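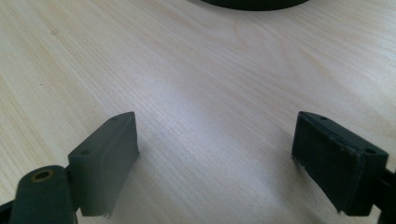
Plinance Hand-Held Gripper Pair
Teaching and evaluation equipment for household and light shop-floor tasks

Equipment > Manipulation > Hand-held tools
Supplier: Claeys
Distributed by: Flastley
Page revised: 2025-05-11

Overview

The Plinance pair consists of two cabled hand-held grippers, one for each hand, intended for recording how a person carries out a manual task. The operator works at a table with the grippers in place of bare fingers. The recorded motion can then be used to train a robot arm fitted with the same type of jaw.

Flastley supplies the pair to laboratories, vocational schools and manufacturers that wish to find out whether a given chore can be handed to a machine. Purchasers frequently ask whether the answer is yes. The section on current capability below sets out the position as we understand it, and we ask that it be read before an order is placed.

What is supplied

Two hand-held grippers with cables
One spare set of finger pads
Fastener kit and driver
Printed setup guide
Access to the Plinance recording software for the first year

The table, camera mounts, trays and computer are not included. Customers who need a complete workstation should contact the equipment desk.

Price: $3,650 per pair, excluding shipping.

Current capability

Almost 3,000 demonstrations were recorded at our Gornska site with the Plinance pair, covering eight chores. Four were household tasks: clearing a table, folding a hand towel, sorting cutlery and wiping a tray. The remaining four were bench tasks: placing parts in a tray, seating a plug, stacking lids and bagging small hardware. A robot with two arms was trained on the recordings and then tested without assistance.

Placing parts in a tray gave the best result. The machine completed 102 consecutive placements before a person had to step in. Stacking lids and clearing a table were also satisfactory, provided that the objects were of types included in the training recordings.

Folding and bagging remain unsuitable for unattended work. The machine often took hold of two layers of cloth, or released a bag before it was fully open, and it did not reliably notice its own mistake. Seating a plug succeeded when the socket was held in a fixture and failed frequently when the socket was free to move. Cutlery sorting was accurate but considerably slower than the same work done by hand.

On this evidence, a machine can be considered for a repetitive bench task with known parts and a fixed layout. General household work, where objects and surfaces change from one room to the next, should still be treated as a research subject. We do not recommend the purchase of this equipment for the purpose of replacing domestic or care staff.

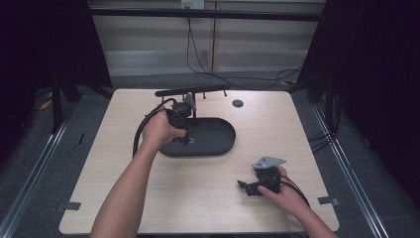
Fenna Brouwer

Working with two hands

Much of the difficulty in ordinary chores lies in coordination. One hand steadies a tray while the other reaches into it, and the roles may change several times within a single task. Operators new to the equipment tend to favor one hand and leave the other idle on the table. Such recordings are usable for one-handed tasks only and should be labeled accordingly.

The operator is advised to practice each task until it can be done at an even pace before recording begins. Very fast demonstrations are difficult for a robot arm to reproduce. Long pauses should be trimmed, but brief hesitations before a grasp may be kept.

Cables should be laid out to the sides so that they do not cross the work area. Trays should be shallow enough for the jaw to reach the bottom without the housing touching the rim. A plain tabletop is preferred for early trials, with patterned or cluttered surfaces introduced later if the robot is expected to work on them.

Care and replacement parts

Finger pads are wearing parts. Inspect the edges and gripping faces at the start of each working day and replace the pads when material begins to lift or fray. Both pads on a gripper should be changed together. Worn pads alter the grip, and recordings made with them may not agree with those made on a new set.

Clean the pads with a damp cloth. Do not use solvent or immerse any part of the gripper. Pivots require no oil. Replacement pads and fasteners may be ordered singly under the Plinance parts list.

Suitability

The pair is intended for supervised indoor use by adults. It is not rated for contact with food, hot cookware or sharp blades. Customers planning kitchen tasks should use clean, unheated utensils reserved for testing.

Loans and orders

Schools and public laboratories may apply for a short loan before purchase. Applications for the next loan period close at the end of July. Please state the task to be studied, the objects involved and the type of robot arm available on site. Orders and loan requests are handled by the Flastley equipment desk, and technical questions are passed to Claeys where necessary.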